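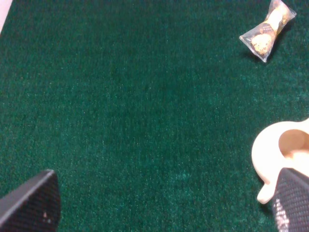
Does an operator need to write code to show the gripper a new task?

Showing the task is enough: the operator moves the arm by hand or drives it with a remote controller, and the software records the motion together with the wrist camera view.

GRODICO RELEASES VARNBY 2 TEACHING SOFTWARE FOR LIGHT ROBOT ARMS

Dullow, June 3, 2022 -- Grodico today released Varnby 2, a software package for recording, editing and replaying demonstrated tasks on light robot arms with two-finger grippers. The release adds remote teaching to the hand-guided teaching offered in the first version.

In hand-guided mode the arm's joints are held in gravity compensation, and the operator leads the gripper through the task. In remote mode the operator stands outside the work area and steers with a handheld controller. Both modes write to the same file format. A task started by hand can be finished remotely, and a single segment can be recorded again without repeating the rest.

Each demonstration stores joint positions, finger opening and wrist camera video at 30 frames per second on a common clock. Earlier versions logged the video separately, and users had to align the two streams themselves before training.

Varnby 2 is intended for pick-and-place work with mixed household items, where object shape and surface vary from one attempt to the next. A mug can be taken by the rim, the body or the handle, and the choice affects how it can be set down. A snack in a clear plastic wrapper presents a different problem: the film reflects light and the crimped ends give way under the fingers. The editor lets the operator mark the approach, the grasp and the release in each recording, and discard attempts in which the item slipped.

Grodico tested the software with Tuncer, a contract packing firm that handles gift sets. Tuncer operators recorded 24 tasks over the trial period, most of them in remote mode. Median setup time for a new item was about 5 minutes, measured from placing the item to saving the first accepted recording. Items with handles took longer than boxed goods. Following the trial, Grodico changed the default finger speed during remote closing and moved the discard button away from the save button.

Recordings made with the first version open in Varnby 2 without conversion -- segment marks have to be added by hand. Remote mode requires a wired network connection between the controller station and the arm. Wireless operation is not supported in this release.

Varnby 2 is available now to current license holders at no added charge. New licenses will be sold from September through Grodico's Dullow office, which also handles requests for on-site demonstrations.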